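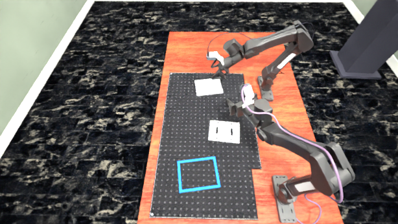 4. Replacing the memory battery and reloading the factory patches

The Fortin rack synthesizer keeps its user patches, MIDI settings and tuning tables in battery-backed memory. When the battery runs low, the display shows LOW BATT at power-up, or patches come back with garbled names. Replace the battery as soon as you see either sign. The factory patches are stored in ROM and cannot be lost.

You will need:

A no. 1 Phillips screwdriver
A CR2032 battery, the tabbed type if your unit has no holder (see 4.2)
A computer or sequencer that can send and receive SysEx
Two MIDI cables

4.1 Back up your patches

1. Connect MIDI OUT on the Fortin to MIDI IN on your computer interface.
2. Press UTILITY, then PAGE > until the display reads BULK DUMP.
3. Choose ALL with the data knob. Choosing BANK sends only the bank you are in and leaves out the tuning tables.
4. Start recording in your SysEx program and press ENTER.
5. Wait for DUMP DONE. A full dump takes 34 seconds.
6. Save the file and check that your program reports 940 messages received. If the number is lower, set the delay on the BULK DUMP page to SLOW and record it again.

Note: Some USB interfaces drop long SysEx messages. If you keep getting short files, try a different interface before you suspect the synthesizer.

4.2 Change the battery

CAUTION: Unplug the power cord and wait 3 minutes before removing the cover. The power supply is at the left rear of the case and holds a charge after the unit is switched off. Do not touch it.

1. Remove the rack ears, then the screws along the top edge of each side. The bottom panel stays on.
2. Slide the cover back and lift it off. The ground wire is short, so don't pull.
3. Touch bare metal on the case before you handle the main board.
4. Find the battery next to the long ribbon connector. Later boards have a holder. On Rev. 2 boards and earlier the battery is soldered in.
5. With a holder, push the clip aside and lift the old battery out. Fit the new one with the + side up.
6. With a soldered battery, desolder both tabs from the underside of the board, clear the holes and fit a tabbed replacement. Never solder directly to a plain coin cell - it can burst.
7. Put the cover back on, ground wire tucked in, and replace the screws and rack ears.

If you have not soldered on a double-sided board before, send the unit to a service shop. Damage to the traces is not covered by the warranty.

4.3 Initialize and reload

1. Hold COMPARE and EXIT while switching on. The display asks INIT MEMORY?
2. Press ENTER. The factory patches are copied into the user banks.
3. Set MEMORY PROTECT to OFF on the UTILITY page. It goes back to ON after every initialization.
4. Connect MIDI OUT on your computer interface to MIDI IN on the Fortin.
5. Play back the file you saved in 4.1. The display reads RECEIVING, then OK.
6. Check your MIDI channel and master tune, and turn MEMORY PROTECT on again.

If the display reads CHECKSUM ERR, send the file again at a slower rate. If it reads WRONG ID, the device number has changed. Set it to the number you were using when you made the backup - the default is 1.

Files made with operating system 1 can be loaded, but the tuning tables will be skipped and have to be entered by hand. See section 7, Tuning.

Dispose of the old battery at a battery collection point.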